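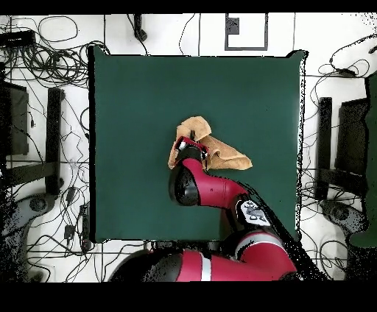 Towel grasp on the green table, red arm with two-tone gripper (red body, black fingers).

Gripper Comparison: Frequently Asked Questions
Maintained by Wing-yan Kwan and Nimal Siriwardena. Last revised 23rd May.

What is being compared?
Four grippers on one arm model, all doing the same cloth task. The arm, the table, the controller settings and the towel stay the same. Only the gripper and its mounting plate change between sets.

Which grippers are in the comparison?
The Lakeck parallel gripper with stock fingers, the Lakeck with our softer pads, the Dlamini two-finger unit, and the Jistow adaptive gripper. The Jistow needs its own tool offset. Load it before homing.

What is the task?
Grasp a crumpled towel from the tabletop, lift it clear, hold, and release. The towel is dropped by hand before each attempt, so the folds differ every time. We don't arrange it.

How many attempts are made with each gripper?
2000 cycles per gripper, in blocks of 20. The towel is swapped for a clean one of the same type between blocks. Lint on the pads changes the friction enough to show in the results.

What counts as a successful grasp?
The cloth must leave the table completely and stay in the fingers for 4 seconds. A corner still touching the surface is a failure. A grasp that slips but recovers is a pass with a slip flag, and the flag is reported separately.

Why a towel and not a rigid part?
All four grippers handled our rigid test parts without trouble, and the scores told us nothing. Cloth separates them. The fingers have to press in and pinch a fold, and small differences in fingertip shape matter.

Does the green tabletop affect the results?
It gives good contrast with the tan towel in the color image. It does not help depth. Depth dropouts still occur along the table edge and near dark parts of the arm. The planner ignores any point outside the table boundary.

Which controller do you use?
The Telia controller, position mode for approach and force limit for closing. We tried force mode for the whole move and dropped it. The arm hesitated on contact with a raised fold, and cycle time went up.

Can I use my own force limit?
Yes, but record it in the run header. Results with different limits are not merged. With the Dlamini unit, a high limit drives the fingertips into the table when the cloth is thin at the grasp point.

The gripper closes on nothing. What should I check?
Check the tool offset first, then the camera calibration. If both are good, look at the approach height. The default is set for the Lakeck fingers and is too high for the Jistow.

Do cables need to be routed in a certain way?
Nothing may hang from the wrist on the table side. Floor cables are not part of the test, but check that none can reach the joints at full extension.

Which gripper came out best?
The comparison is still open. The Lakeck with soft pads has the fewest slip flags so far. The Jistow set is not complete.

Where are the logs?
In the shared results folder, one file per block. Send corrections to Nimal Siriwardena with the gripper name and block number.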